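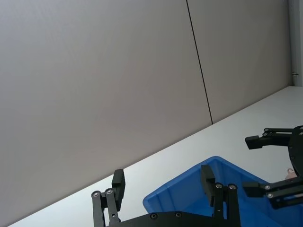
Gray wall panels in a rented office: paint them or cover them?

paneltown
We took over a unit in the Gerico building in July. The walls are big flat gray panels with a dark seam between them. The lease says I can paint as long as it goes back to gray when we leave. Quote from Farnavitz Painting was $495 for the one room. Has anyone here painted this kind of panel?

oda_upstairs
Yes, two rooms. Wash it, scuff it with 300 grit, bonding primer, two coats. Leave the seams alone. Caulk cracks the first time the heat comes on.

marlpit6
Disagree on the caulk. Ours has held for 6 years. You need the flexible kind and a thin bead.

oda_upstairs
Do your panels go all the way to the ceiling? Mine stop short and move a lot.

marlpit6
All the way up, screwed at the top and bottom. That could be the difference.

Likilura
I wouldn't paint at all. You pay once to change it and again to change it back. We hung fabric on a rail and took it with us when we moved. It also cut the echo on phone calls.

paneltown
Echo is bad in there, so that's worth a look. What did the rail cost?

Likilura
$14 a length at the hardware store. The fabric was the expensive part.

grout_and_about
Fabric gets dusty and some buildings want a fire rating on it. Ask the landlord before you buy any. Paint is less trouble.

paneltown
Emailed the landlord about both. If fabric is out I'll do the painting myself and try one panel first. Still undecided on the seams.

marlpit6
Caulk one and leave one. You'll know by spring.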